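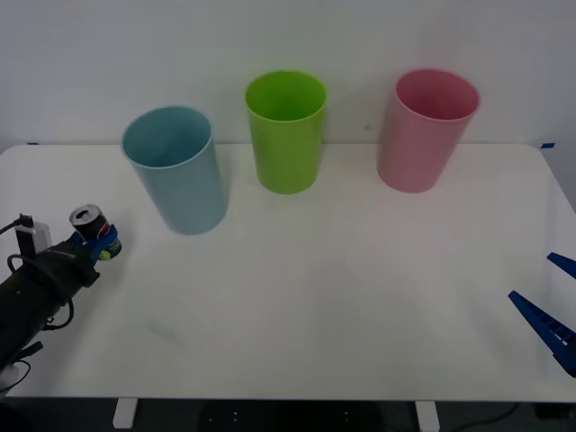

Regular readers will be aware that my household undertook a review of its water use in May. The findings are set out below, with thanks to my neighbour Birgit Schmieder, who lent us her old meter log.

The flat in Purlow was built with a single shared supply, and the charge was divided equally between the tenants. Under the new arrangement each household pays for what it draws. Our first bill covered 2,556 litres over 20 days, a figure higher than I had expected for two adults.

The greater part went on the shower. A dripping cistern accounted for much of the remainder -- it has now been repaired by Tiedemann, who charged 61 euros and arrived on the day agreed. Drinking water made up a very small share of the total, and no change is proposed there.
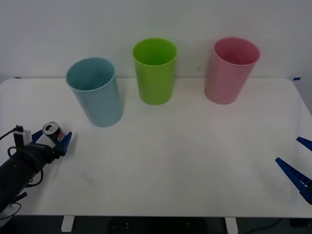 Blue, green and pink cups, standing in a row.

Two measures remain under consideration. The first is a rain butt for the balcony, subject to the written consent of the landlord. The second is a slower shower head, of which Birgit speaks well, although she concedes that rinsing shampoo from long hair takes patience. Readers with experience of either are invited to write to me at the usual address.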